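Chopsticks and lunch waste to be sorted at Fustport shared workrooms

13 April 2024

12 shares | 3 comments

Tenants at the Fustport shared workrooms will be asked to sort their lunch waste starting this month, after a trial on one floor cut the amount of mixed trash going out each week.

The trial began in February and covered 40 desks. Small lined bins were handed out for use at the tables, and people were asked to keep disposable chopsticks, stirrers and other plain wood apart from food scraps and plastic film. The building's operator, Cirurico, said 405 pounds of material was kept out of the general trash during the trial.

Wooden chopsticks made up a large share of it. Several of the nearest lunch places hand them out with every order, including Otero, the noodle counter on the ground floor. Otero has agreed to stop adding them to a bag unless the customer asks. 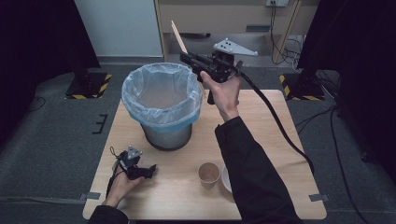
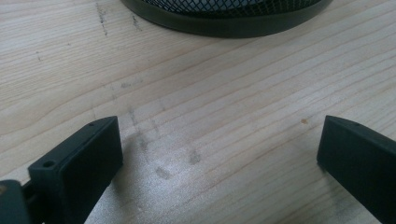

The tables themselves are also covered by the new rules. Tenants complained during the trial that shared tabletops were being left marked at the end of the day, and that gray smudges on the light wood were hard to shift once they had been there for a while. Cloths and a mild soap will be kept by the sinks, and anyone using a shared table is asked to wipe it down before leaving. Scouring pads should not be used on the wood.

Bins are to be emptied by the person who filled them, and a fresh bag put in with the top folded over the rim. Full bags go to the collection point by the rear stairs, where there will be 3 large containers marked for wood, food and everything else. Chopsticks with a plastic coating or a painted finish belong in the last one.

Baranauskienė, the hauler that serves the building, will collect the wood separately. It will not take wood that is mixed with food, and containers found to be mixed will be treated as general trash.

The rules apply to all floors. Cirurico said it would look at the results after 30 days and decide then whether more bins are needed.

Share this story | 3 comments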